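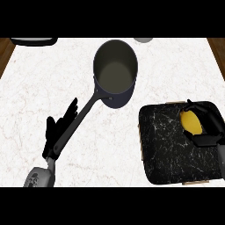 Simulation still: Werkudska open day, kitchen station. Credit: Edivaldo Marinho / Staltetti lab

Speaker notes – kitchen station, open day talk
Wednesday, October 3, 2018
Speaker: Agustina Painemal
Desk and questions: Abhishek Pathak

Opening slide stays up while people sit down. Start once the door is shut. The hall tour with Domingo Ojeda leaves right after us, so the talk cannot run over.

Say who we are. Staltetti is the group that works on two-arm handling of household objects. Werkudska is the building and the company that runs it. Visitors mix these up, and the badge does not help.

Slide 1. The task

The slide is a rendered view from the simulator. Say this in the first minute. At the rehearsal two people asked afterward which room the kitchen was in.

Name the objects and move on: saucepan, cutting board, lemon. The left hand is at the pan handle. The right hand is around the lemon. Keep the laser pointer on the hands. The marble looks nice but it is not the topic.

The full task is: take the lemon off the board, put it in the pan, and steady the pan by the handle while doing so. One sentence is enough. Do not call it cooking.

Point out that the two arms have different jobs. The right hand deals with a small round object that can roll. The left hand deals with a long flat handle attached to a heavy body. A closed grip on the lemon needs contact from more than one side. A grip on the handle must resist twisting, and the twisting gets worse the farther the hand is from the pot. The left hand on the slide is near the end of the handle. That is the bad place for torque and the easy place for clearance. Pause here, people usually get it when you hold out your own arm.

Slide 2. Why the pan comes first

The controller starts both arms together and then waits. The right arm is not allowed to cross above the rim until the left hand reports a stable hold. In the first version there was no such wait. The lemon hit the rim, the pan turned, and the handle moved away from the left hand. Show the clip from the old version if the projector plays video. If it does not, skip it and describe it in one line.

Note for myself: the word is "hold," as on the slide. Trinidad Retamal uses "lock" in the written handout. Both mean the same state in the software. Somebody will ask.

Slide 3. Numbers

400 simulated runs with the current controller. 13 failed. Give the count and leave out the percentage, the handout has it.

Of the failures, most were on the lemon side. The usual one is a finger closing early and pushing the lemon across the board. The other kind is a poor hold on the handle, where the hand closes too near the tip and the pan swings when touched. We do not have a good fix for the second kind yet. Say so.

The lemon's starting spot and the angle of the pan change from run to run. The board stays in the same area. If asked about other fruit: no results today. We have tried a lime model and the contact settings were wrong.

Slide 4. From the simulator to the bench

The bench demo is at station 2, behind the glass. It runs the same controller with slower joint limits. Barrientos supplied the bench and the guarding. Jakisitz is the name of our control software, in case people see it on the monitor and ask whether it is a sponsor.

Differences to mention:

Friction. In the simulator it is a setting. On the bench it changes when the lemon skin is damp.

Weight. Real lemons vary. The model has one fixed mass.

Handle. The real handle bends a little under load. The simulated one does not bend at all.

Sensing. The simulator gives exact object positions. The bench has to estimate them from cameras, and the estimate is worst when a hand covers the object. The lemon is the harder case for this, with fingers over and beside it.

Do not promise that the bench demo will finish. Tell visitors that a stop is normal and that the operator resets by hand. One attempt takes 73 seconds when nothing goes wrong. Abhishek starts it on my signal – raised hand, no shouting across the hall.

Slide 5. What visitors may do

Visitors may stand at the yellow line. They may look at the monitor and ask the operator questions between attempts. They may not pass objects over the guard. Last October a visitor leaned in with a phone and the light curtain stopped the cell, and the restart took most of the slot.

School groups go to the left side, where the glass is lower.

Likely questions

Can it cut the lemon? No. There is no blade in the task, and the current fingers cannot hold a knife safely.

Why hands with several fingers? A two-jaw gripper would manage the handle. It does worse on the lemon when the lemon is lying close to the board. We also want one hand type on both arms so that the jobs can be swapped.

Does it learn? The grip poses were tuned by search over simulated runs. The order of steps was written by a person. Keep those two apart in the answer, they get merged in the write-ups.

Is anyone steering it? Not during an attempt. The operator starts, stops and resets.

When will it be in homes? We have no date and no product. Refer business questions to Domingo.

Closing

Back to slide 1. Repeat the location of the bench demo and the yellow line. Handouts are on the table by the exit, English on top, Spanish beneath.

Switch the microphone off before walking to the station – it picked up the whole bench discussion at rehearsal.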